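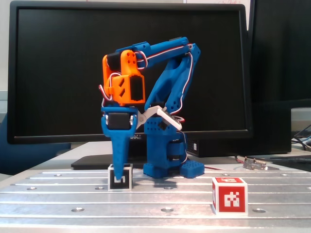
I finally saw Drima on Saturday and I have been humming the harbor song for two days straight, so you are all getting a post about it whether you like musicals or not!

The Jorkdale production is in the old grain exchange, which seats 375 if you include the side benches (don't pick the side benches, I did that in May for a different show and saw one elbow and a lot of curtain). I was in row F this time and it was perfect. Close enough to see the fortune teller sweat, far enough back that I wasn't staring up at shoes.

If you don't know the story, it's pretty simple. A ferry town is about to lose its ferry, the captain's daughter wants to leave, and the fortune teller keeps giving everyone the same fortune and hoping they won't compare notes. They compare notes right before intermission and it is GLORIOUS. The whole cast is singing over each other, the band is going like mad, and then it all drops out and you get one clarinet. I grabbed my sister's arm. She says there's a mark.

I had only ever heard the studio album, and the live version is so much faster. "Sostari," the big ballad in act two, used to be my skip track. I know, I know. On the album it drags, with all those strings. On stage she sings it sitting on an upturned crate with just a guitar behind her, and the guy next to me was crying into his program before the second verse — and fine, so was I.

A few things I didn't love. The storm went on too long, and the fog machine got away from them to the point where the first three rows basically disappeared. The mayor's patter song still has that verse about taxes that has never been funny in any version I've heard. And the sound was muddy on the left side for the first 10 minutes or so, though somebody fixed it before the wedding scene.

The costumes, though! The fishwives' coats have these linings in different colors that you only catch when they spin. I want one very badly and I cannot sew.

Tickets are $29 for most seats, and they hold back a small batch of cheap ones that go on sale at the door an hour before curtain. Get the walnut cake from Xie across the street first, they close at seven and they do run out.

I'm going again next week with my mom, who has already told me she plans to sing along. I'll try to catch the understudy in the captain role at some point too, I keep hearing good things. Now back to the harbor song, track four, for what must be the 100th time.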